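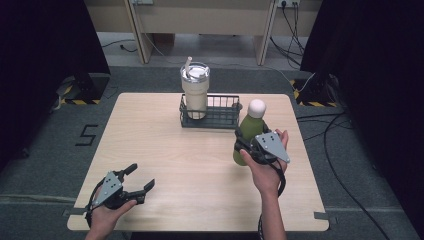 3.2 What people told us about their tables

I came into this part of the study expecting to write about kitchens. Our question was how people in small rented apartments decide which surface gets used for what, and I had a whole theory about countertops ready to go (I'd even drafted the heading). Then the diaries started coming back from Dustham and almost everybody wanted to talk about their tables, so I threw the heading out.

We mailed 884 diary booklets and asked people to write down, over two weeks in October, every time they cleared a surface so they could use it for something else. We called these "clearings," a word I borrowed from Morven Halliday's earlier notes on shared houses. A clearing could be tiny. Pushing the mail to one side to eat a sandwich counted, and so did folding up a sewing project because company was coming. I read every booklet that came back, and so did Ravindran Amin, and we argued about the borderline ones over a lot of bad coffee.

The biggest surprise for me was how much people cared about where things went when they got moved. I had pictured clearing as a kind of shrug, you know, stuff goes on the floor or a chair and comes back later. But diarists wrote about it in real detail! One woman in the Kornthorpe buildings kept what she called a parking spot, a strip along the back of her table where the salt, the oil and her reading glasses always landed in the same order. When her sister visited and put the oil first, she wrote half a page about it. Another diarist had a rule that tall things go to the window side, and he stuck to it even when the window side was full.

Figure 2. A square table, with a bottle standing on it.

Size mattered less than I thought it would. People with small square tables didn't report more trouble than people with long ones, though they did write about it differently. Small-table diarists tended to name single objects (the lamp, the green bowl, the bottle), while long-table diarists wrote about zones, like "the work end." Ravindran thinks this is mostly a matter of habit and would fade if you swapped everyone's furniture. I'm less sure. When you only have room for a few things, each one gets a bit of a personality, and you can hear that in how people write.

There was also the question of who does the clearing. In shared apartments it was very often whoever got hungry first, and the diaries get pretty funny on this point. Two roommates, writing separately, each described the other as the person who never moves anything. We had no way to settle it, and I've left both accounts in the appendix as written.

I should mention one weak spot. The booklets asked about clearing and never about putting things back, so we only hear about returns when someone was annoyed enough to bring them up. Sioned Foulkes caught this when she read our draft, and the follow-up interviews in Section 4 start from her question.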